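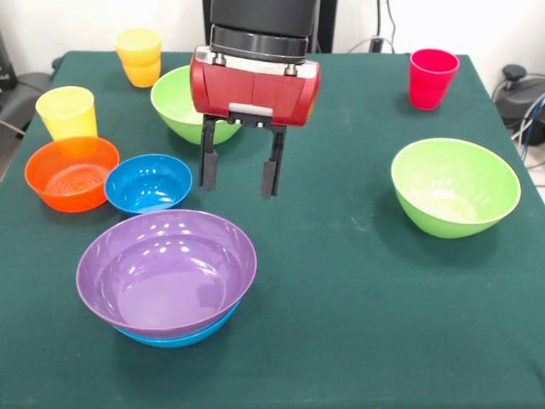 Kristine Abella wrote:
I'd stop using the tablets before you spend money on anything else. We had the same white film on all our plastic and it went after I changed to powder and cut the dose by half. Glasses were fine either way. It only ever showed on the plastic.

Rodel Aquino wrote:
Thanks Kristine. I'm on Lullex tablets at the moment, the big box. Is there a powder version or do I have to change brand? Water here is very hard, the water company's page gives 155 for our postcode but I don't know what unit that is.

saltbox7 wrote:
Probably mg per litre of something, but check if it's calcium or calcium carbonate, they are different scales and people mix them up all the time. Your machine's manual will have a table. What is the salt setting on at the moment?

Rodel Aquino wrote:
Factory setting I think. I've had it since April and never touched it. The tablets say all in one so I haven't put salt in.

saltbox7 wrote:
Then that's your problem, not the tablets. Fill the salt, set the hardness properly, and run it empty on hot once. All in one is fine for soft water. It isn't fine for yours.

hobnail wrote:
Don't agree. I'm in a hard water area too, no salt for years, no film. Film on plastic in my experience is starch. Porridge, rice, pasta water. It bakes on at 70 and then you can't shift it. Try soaking one bowl in white vinegar overnight. If it comes off it was limescale. If it doesn't it was starch, or the surface is scratched and nothing will help.

Kristine Abella wrote:
hobnail, overnight is a long time, half an hour is plenty for scale. And don't put vinegar in the rinse aid compartment, someone always suggests it and it's bad for the seals.

Rodel Aquino wrote:
Did the vinegar test on a cereal bowl. Half came off. So both?

hobnail wrote:
Could be both. Scrape and rinse before loading then, and use a cooler wash for the plastics.

saltbox7 wrote:
Rinsing first is a waste of water. Scrape yes, rinse no. The machine has a sensor and if everything goes in clean it runs a shorter wash and leaves the powder sitting on the plates.

hobnail wrote:
Mine has no sensor. It's a Pladora from the Biderow clearance shop and it has three buttons.

Jem_in_Lumanlan wrote:
Joining in as I have the drying question from page 1 as well. Plastic never dries in ours. I open the door at the end and leave it, and that helps the plates but the bowls still have a puddle in the foot. I've gone back to washing them by hand. 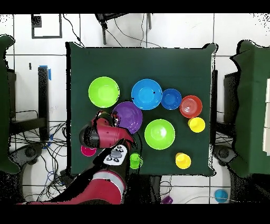

Bowls and cups on the green cloth, lime green, purple, red and two blues.

Kristine Abella wrote:
Top rack, tilted, and not nested. The foot ring holds water if they sit flat upside down. Plastic doesn't keep its heat the way china does so it will never dry as well, whatever the machine costs.

saltbox7 wrote:
Rinse aid up a notch too. It goes from 1 to 6 on most, try 4.

Rodel Aquino wrote:
Update. Salt in, hardness set from the table in the manual, Lullex tablets finished and replaced with a plain powder. Film is less on the cups, same on the cereal bowls. I'll give it another couple of weeks.

hobnail wrote:
Cereal bowls. Starch.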